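Roboter lernen am Küchenbrett: Talness zeigt Fernsteuer-Training in Breden

30.6.23 – Wer einem Roboter etwas beibringen will, muss es ihm vormachen. Immer und immer wieder. In Breden läuft das seit dem Frühjahr im Projekt Talness, einer Kooperation der Firma Imhof mit dem Softwarehaus Clonow. Jetzt gab es erstmals Einblick in die Werkstatt.

Das Prinzip: Ein Mensch sitzt an der Fernsteuerung und führt zwei Arme, die Arme führen die Bewegung am Tisch aus. Aufgezeichnet wird alles, Gelenkwinkel, Greiferstellung, Kamerabild. Aus den Durchgängen soll die Software später selbst ableiten, wie man zugreift. Programmiert im klassischen Sinn wird dabei kaum noch, so die Projektleitung.

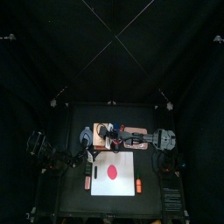 Lesezeit: 2 Min.

Zwei Arme, dazwischen ein weißes Schneidebrett, rechts daneben eine Möhre, die nach Spielzeug aussieht. Küchenaufgaben also. Klingt banal, ist für die Maschine aber harte Arbeit: Greifen, drehen, ablegen, und das ohne den Nachbargegenstand umzuwerfen. Der schwarze Stoff rund um den Tisch soll laut Imhof für ein ruhiges Kamerabild sorgen.

644 Durchgänge sind bislang gespeichert. 51 davon flogen wieder raus, meist weil die Bedienerin oder der Bediener zu lange gezögert hatte. Auch das lernt die Software nämlich mit – Pausen, Zittern, Umwege. Eine Schicht an der Steuerung dauert deshalb höchstens 30 Minuten, danach wird gewechselt. Zur Zeit sind 4 Leute eingearbeitet.

Daneben wird noch ein zweiter Weg getestet: Arm direkt anfassen und von Hand führen. Geht schneller beim Einlernen, heißt es bei Clonow, dafür sind die Hände oft mit im Kamerabild und stören die Auswertung. Welche Methode sich durchsetzt, ist offen. Vorerst laufen beide paralell weiter.

Kritik gab es am Rande auch. Zu teuer, zu langsam, fand ein Besucher aus der Gastronomie. Imhof hält dagegen: Einmal aufgezeichnete Bewegungen ließen sich auf andere Arbeitsplätze übertragen, etwa in der Verpackung. Belege dafür stehen allerdings noch aus.

Wie es weiter geht: Im November will das Projekt erste Ergebnisse vorlegen, dann ohne Mensch an der Steuerung. Ort und Uhrzeit noch nicht bekannt, Anmeldung soll über die Firmenseite laufen.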